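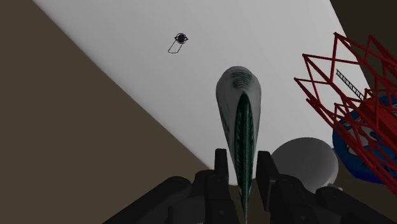
How to set up your first pick-and-place task in the Trallar sim kit

I've been playing with the Trallar bathroom pack for a couple of weeks now, and a few of you asked how I got going with it, so let's do it together. You don't need a real arm for any of this, just a decent laptop and about 30 minutes (the download is 756 MB, so start that first!).

1. Load the room. Open the launcher, choose Omer from the room list and hit Build. You get the arm on its black pedestal next to a toilet, and the tank lid is your work surface. I love this — it's a narrow shelf, and you learn fast how little space the gripper really has up there.

2. Check your views. The kit gives you a wrist view and a couple of room views. I keep the side one open while I'm moving the joints, so I can see where the elbow is going.

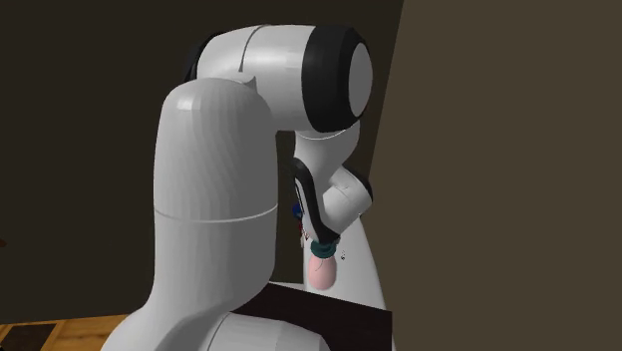
Side view, with the wrist pointing down and something pink below the teal ring.

3. Drop in your objects. Mine are a red lattice tower, a small blue thing, a gray-green container and a pink spray bottle with a teal trigger head. Type 412 in the seed box if you want to start from the layout I used.

4. Bring the gripper over the container. Go slowly! I set the speed slider to 21 and come straight down from above, with the fingers open wide. If you come in from the side, watch out for the tower — all those thin crisscrossing bars are easy to clip.
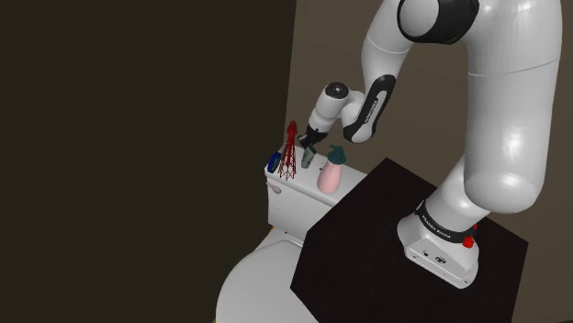 5. Close, lift and save. Tap Close, wait for the contact light in the menu, then raise the arm a little and press Save Run. Your run goes into the Kartha folder, and you can replay it from any view you like.

I'd say the basic pack is plenty for a beginner. The Prunow add-on gets you more rooms, but the menus are the same, so try this one first and see if you like it.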